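Let the Toy Bin Be a Mess

Quick one this week, typing it before pickup, so forgive the state of it.

My sister-in-law came over Tuesday and looked at our toy bin. Just looked. It's a big soft-sided thing by the couch and everything goes in it. Plush fruit, blocks, a stuffed whale, half a puzzle, the good ball. She has the other system, the one with the cubes and the labels and a little picture on each label for the kid who can't read yet. Food with food. Animals with animals. Very nice. I've been thinking about it ever since and I've landed where I started, which is that the one big bin is better and the cubes are for us, the adults, and we should admit it.

Here's my case.

We did the cubes. Bought a Prenus shelf, 6 cubes, spent an entire evening on it. Sorted everything. Felt wonderful. By breakfast the play food was in with the trains and the trains were under the rug. I sorted again. Then again. February was basically me on my knees holding a felt carrot and wondering if it was Food or Soft. It's both! That's the whole problem with toys. A stuffed banana is food at the pretend store and a phone ten minutes later and then it's a baby and it needs a blanket. Which cube?

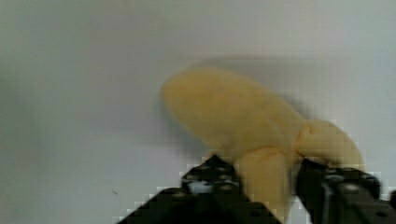 So how often should a toy bin be sorted? Twice a year is plenty, once before the holidays and once before summer, and the point of it is to get stuff out of the house and not to make categories.

Okay. The counterargument, becuase I know it's coming. Kids play longer when they can see what they have. Fine, I've heard that a lot, and there's something to it. If the bin is so full that the bottom layer never comes up then yes, that bottom layer might as well be in the attic. But that's an argument for fewer toys. It isn't an argument for cubes. You can put 1,000 things in cubes and still have a kid standing in front of it all saying there's nothing to do. I've seen it. I've seen it in my own living room.

Fewer toys, one bin, dump it on the floor. Dumping is the best part! The noise, the pile, the thing that rolls off and gets chased. Mine digs around for the plush fruit every single time, ignores the fancy stuff, drags the banana out by whatever end comes up first. You don't get digging with a cube. You get a tidy row and a child who pulls one out, looks in, walks away.

Also cleanup. This is really my main point and I should have put it first. A three year old can clean up one bin. Everything on the floor goes in the bin, done, the end. A three year old cannot run a warehouse. When we had the cubes I did the cleanup, every night, and told myself I was teaching her. I wasn't teaching her anything, she was in the bath.

And soft toys in particular. They do not want to be stored nicely. Plush is made to be squashed, that's its job. You shove it down, the lid goes on, it pops back out in the morning more or less the right shape. The ones that don't go back are the ones that get loved most anyway. I have friends who stand them up on a shelf in height order. Beautiful shelf. Looks like a store. I'd be scared to touch it and I'm 41.

Cost, since people ask. Our bin is an old Irmont laundry thing I found on the curb, scrubbed, free. The cube setup ran us close to what we spend on groceries in a week, and then the fabric drawers went saggy and I wanted new ones. The Hayat ones are sturdier supposedly. I don't care anymore. I gave the shelf to the neighbors, it holds shoes now and it's very good at it.

Exceptions, because there are some. Anything with small parts gets its own box with a real lid, up high. Puzzles too, or you'll own forever a puzzle of a farm with no cow. Markers, obviously. Marbles, never in the bin, don't even ask. That's about it. Everything else can live together, the whale on top of the blocks on top of the ball.

My sister-in-law says it makes her itch, looking at it. I get that. It made me itch too the first couple weeks, and then I put the lid on. You can't see it with the lid on. Get one with a lid.

Next week I want to do the coat closet, if I can stand to open it. Send me your coat closets.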